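The table where everything lands

Every house has a surface that collects things. In Reginald Calloway's place in Brannigan it is the table against the back wall, and he has stopped pretending it's for meals.

Calloway spent 17 years in the stockroom at Waserent, the homewares chain, before he started helping people sort out their houses. He charges by the hour and brings nothing with him except a roll of labels and a pencil. His own table, he says, is no better than anyone else's.

"People apologise to me at the door," he says. "Then they come to my house and they feel fine."

The method he teaches is a dull one. Choose one surface. Set a kitchen timer for 20 minutes. Pick up the nearest thing and decide where it lives before you touch the next. If it has no home, it goes to the back, against the wall, and you carry on with what's in front of you. When the timer goes, you stop, even if you are halfway through.

Flat things come first. Pouches, cases and folded bags take up more room lying down than they do upright in a drawer, and most are empty when they're picked up. Calloway keeps his in the second drawer of the sideboard, filed on their edges like records. The grey one with the white grid is for charging cords, and it's usually the first to go back.

The back row takes longer. A phone box stays as long as the warranty does, then goes out with the recycling. Cooking oil goes to the pantry, even the big bottle with the handle that won't fit on the middle shelf. Plush toys go back to whichever bedroom they came from. Plastic wrappers go straight in the bin, and he is firm about doing that on the spot.

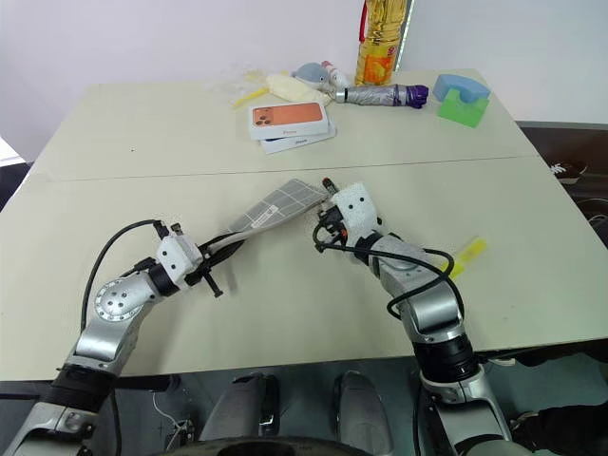 What to do with the leftovers

There will be some. Calloway allows 16 items in what he calls the holding box, a lidded tub from Prolgate that sits under the stairs. Anything still in there at the end of April goes to the op shop or gets thrown out. He doesn't open the lid for a second look.

Clients argue about this part more than any other. One couple in Beltus kept a tub going for three years and had to buy another to put the overflow in. They are down to one now, and the colour-coded labels they made for it have come off.

He has no strong views on storage products. A shoebox works. So does an ice cream container, provided you wash it properly. If you're buying drawer dividers, measure the drawer first and take the tape to the shop with you.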